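Textile bench notebook, Vedalgate
March, 09:40

Fleece pilling and wash shrinkage, continued. Hodow polyester fleece against the Skov blend. Cut 3 swatches per fabric from the inner width, keeping clear of the selvage. Marked gauge points with thread because the pen lines faded last time. Conditioned overnight, weighed, then washed at the warm setting with the usual ballast.

Measured across the grain first. The Hodow pieces pull in more lengthwise than crosswise, same direction as the February run. Skov curls at the cut edge and has to be pinned before the ruler means anything. Edge readings on Skov thrown out, center readings kept.

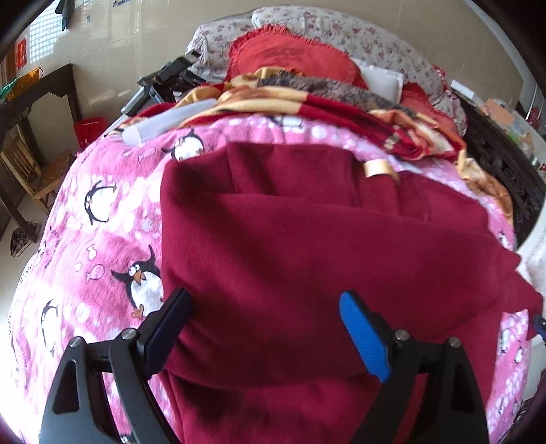 Maroon fleece, folded, with tape roll.

11:15. Tumble test loaded at 700 revolutions. Lint screen cleaned before and after. Short run only, to see whether the nap breaks early. Hodow surface is fuzzy but has no formed pills. Skov has small tight pills along the fold line, and they do not brush off. Graded both under the side lamp against the Clarnside reference cards. Skov is nearly 2 grades lower on the folded area than on the flat.

Fold damage probably matters more than we allowed for in the plan. To do: repeat with pre-folded swatches, same load, lamp at the same height.
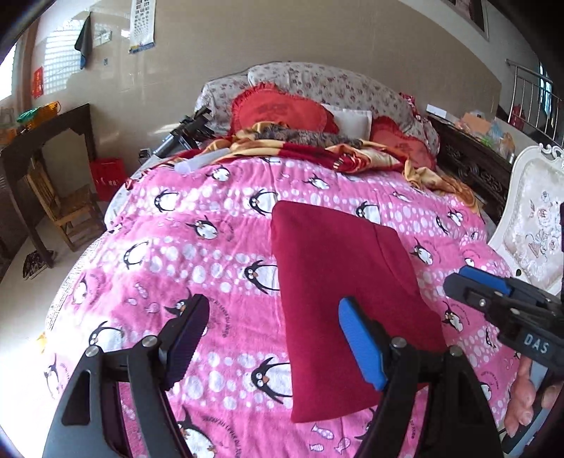
Comment from the next bench: the Clarnside cards were printed for knits, so a grade on brushed fleece will read low, and both fabrics should be regraded against a retained unwashed piece before the fold result goes in the summary.

Agreed. Regrade after lunch. Unwashed offcuts are in drawer 3.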